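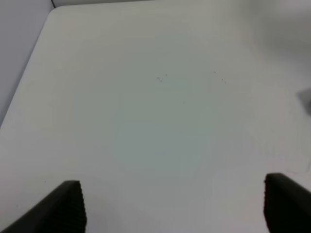 Would it not be simpler to write "be careful" at the top and save the paper, Duangjai Rojanasak asked in the margin of our last report. We took the question seriously enough to try it. For two sessions the handling rules for the Narkdale bench were replaced by a card bearing those two words. Both operators reported that they had been careful. They had also used different stopping distances, different ideas of what "clear" means and, in one case, a private system of hand signals. The long version is back.

Progress since January

The draft code of practice now stands at 6 sections, down from 9. Most of what went was repetition. One clause about loose sleeves appeared three times, in three slightly different moods, and has been reduced to a single calm one. The sections that remain cover setting up the table, starting a run, stopping a run, people near the arm, changing the gripper, and records.

Setting up took longest to agree. The rule is now that the operator looks over the bare tabletop before putting anything on it, says "clear" aloud, and writes their initials on the sheet. Kedero's team objected to saying it aloud when working alone. We kept the rule. They have since told us they say it very quietly.

We also settled the mixed-goods question. The first draft told people to use "suitable everyday items", and it produced a month of identical wooden blocks from one group and a half-eaten sandwich from another. The new text asks for a mixture of shapes and surfaces, keeps open food and open drinks off the table, and requires lids and caps to be shut before the arm is powered.

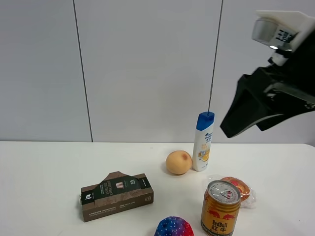

Placing goods by hand is allowed only when the arm is parked and the person placing them holds the enabling key. Stokel wanted an exception for nudging something that has rolled. We wrote one, read it back, and found that it permitted nearly everything the rule was there to prevent. It has gone. Things that roll are to be left until the arm is parked.

Trial use

The Nông site ran the draft for 40 sessions with 4 operators. Every session sheet was returned, a result I would like to credit to the design of the sheet, although Benjamín Urrutia standing by the door probably helped. The commonest departure from the rules was a missing set of initials. The next was finishing a run after the stop word had been called, usually with the explanation that it was almost done. Section 3 now says that almost done is to be treated as not done, and that the run is thrown away.

Money and time

Spending is within the grant apart from 400 pounds for a second printing. The first used a font size chosen by somebody with excellent eyesight. I ask that this be met from the travel line, where we have underspent by not going anywhere.

We are two weeks behind on the section about changing the gripper. The drafting is finished and the argument is about who signs for the work when the person changing it is also the person in charge of the bench. Kedero and Stokel have each sent wording, and the two versions agree on everything except the answer. I will send you both with my own preference marked, and would be glad of a decision before the next printing.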